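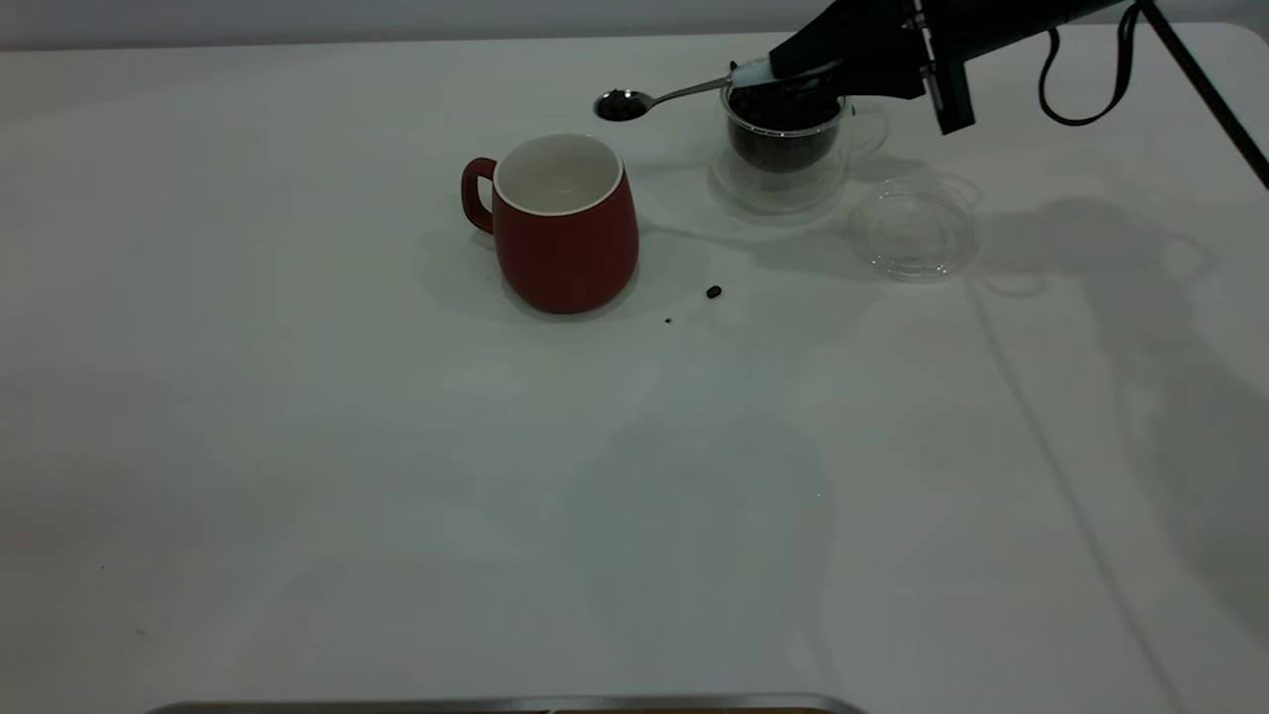
Home Trails Trip Planning Gear Maps Contact

How to Plan a Day Hike on Sarpong Ridge

Sarpong Ridge is the long, grassy crest you see north of the highway as you drive into Plandwood. There is no sign for it and no built trail past the first mile, so a little planning at home helps. These steps assume you are fit and have done some easy off-trail walking before.

1. Pick your direction. Most people start at the Lovska trailhead and walk west to east. The climb is steady and the afternoon sun is at your back. Going the other way puts the steepest section at the end of the day, on loose gravel.

2. Get a map and mark it. Download the topo map before you leave town — there is no cell signal past the cattle guard. Mark the trailhead, the old fence line, the saddle and the high point, and carry a paper copy too.

3. Check the road. The last stretch to the trailhead is dirt. A regular car can handle it when it's dry. After rain the clay turns slick, and you should park at the pullout by the wash and walk in. This adds about 15 minutes each way.

4. Start early. In August, storms often build by noon, and the crest has no cover. Plan to be off the high point by 11.

5. Follow the trail to the fence. From the parking area, take the wide path north through the junipers. Where it meets the fence, turn left and keep the wire on your right. After 20 minutes of walking you will reach a gate. Leave it the way you found it.

6. Climb to the saddle. Leave the fence at the gate and head straight up the open slope. Stay left of the rock band. There are a few cairns, but some of them lead to a dead-end ledge, so trust the map over the cairns.

7. Walk the crest. The ridge is broad and easy until the notch just before the high point. Go around it on the south side, using your hands for a couple of moves. The north side looks shorter but ends in a drop.

8. Return the same way, or drop down the east end to Evach Spring and walk the ranch road back. The spring is not a reliable water source. If you choose the loop, look for post 121 where the road forks and bear left there.

Bring three liters of water per person in warm months, plus a wind layer. Dogs do fine as far as the saddle, but the notch is awkward for them.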